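Plevo: a little collection of paper folding pictures

README, last touched in October

Hi, and thanks for downloading! Plevo is my folder of paper folding material. I started it when I was teaching myself to fold and kept losing track of which crease came before which. It grew (a lot!) and now holds 1389 pictures in the main set and another 125 in a folder called "extras", mostly odds and ends I couldn't bring myself to throw out.

What's in it

Single sheets, folded and half folded, on a tabletop. I like the in-between shapes best, the ones the books skip right past. A narrow rectangle like this purple one goes under "strips", whatever it was headed for. 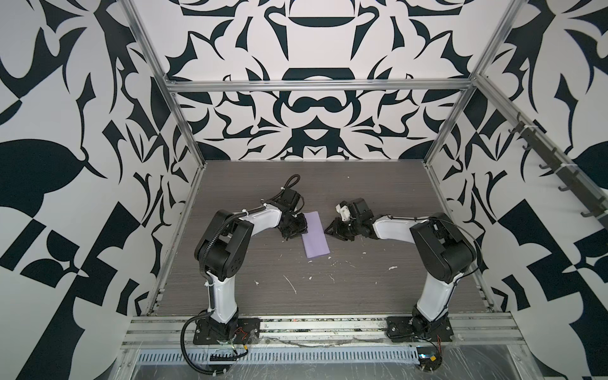 Aitana Pastor wrote to ask if "strips" could be split by width, as she sorts her own folding notes that way and can never find a skinny one when she wants it. I'd love to, Aitana, but I never measured anything! If you feel like doing it, send me your list and I'll add it.

The "kites" folder is the messy one. I put anything with a good sharp point in there, even when the rest of the outline is pretty irregular, so don't expect the tidy kite base from page one of a folding book. Light purple paper shows up in there too, points and all.

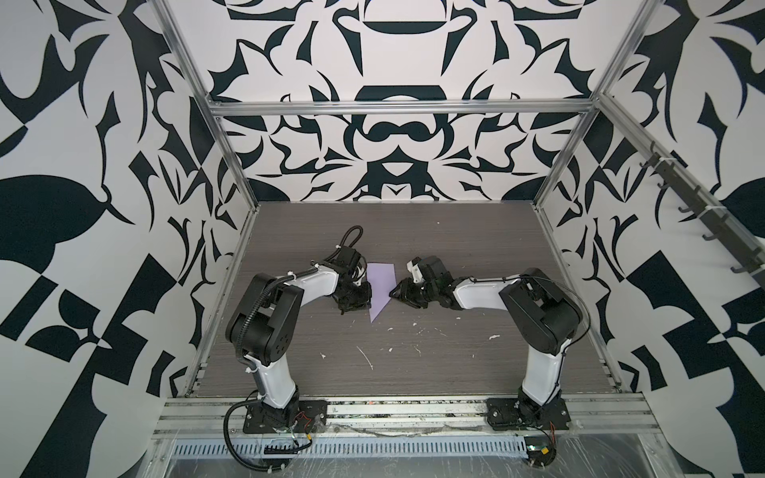

How the names work

Each file starts with its shape word (strip, kite, square, other), then a number. The numbers go up to 1592 and there are gaps where I deleted blurry ones. I didn't renumber, sorry, I had already written notes against the old ones.

Using it

Print it, crop it, put it in a class handout, all fine with me. If you spot a kite in with the strips, drop me a line. I usually get to my mail on Tuesday evening.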